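Review: Volomach hand-held grippers (pair), after one month in our office

Our company, Sillar, prepares furnished desks for small offices. In February we started to teach a robot arm some of the simple tasks: open a drawer, put things inside, clear a surface. For this we bought a pair of Volomach grippers. A person holds one in each hand and does the job, and the movements are recorded so the robot can learn from them later. I was asked to write what I think, as one of the people who use them every day.

First the good side. The grippers are easy to understand. My colleague Emiliano Rivas made usable recordings before lunch on his first morning, and he had never worked with anything like this. The jaws close softly and follow the fingers well. Thin and soft things, which I expected to be a problem, are fine after some practice. The battery question does not exist, as they work by cable.

The cables are also my first complaint. They are too short for a person of my height, and they pull when you turn to the side. We asked Volomach for longer ones and got a friendly answer, but no cables yet.

The second complaint is the weight. On paper it is small. After 64 repetitions of the same drawer, it is not small anymore. We now change the person every 30 minutes, and I would recommend this rule to any team from the first day. The manual says a session can last up to 157 minutes without a new calibration. Maybe the device can do this, but my wrists cannot.

About the work itself. Before, I arranged desks and checked them. Now I spend half of the day doing one movement again and again, slowly, for a machine. Some of us like it, it is quiet and you can listen to music. Others feel strange to teach the thing which may take their hours. Our manager promised that the arm will only do the preparation, and the contact with customers stays with us. I would prefer to have this in writing. 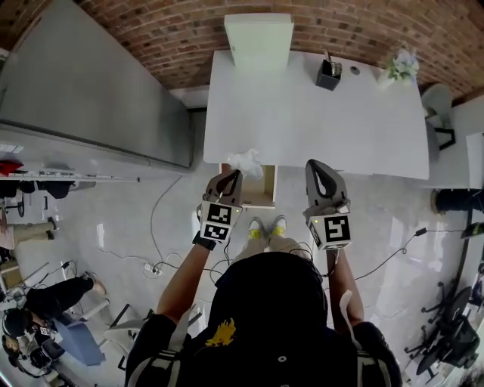 Drawer exercise with both grippers, the left one holding the tissue or cloth.

We tried the Ilteck model before, for two weeks. It was lighter, but the jaw did not open wide enough for our objects and the software stopped often. Volomach is better for daily use.

Support is correct, setup took us 60 minutes with the printed guide. Page four of the guide has a mistake in the order of the steps, so read page five first.

Four stars of five. I take one away for the cables.

Olaia Soler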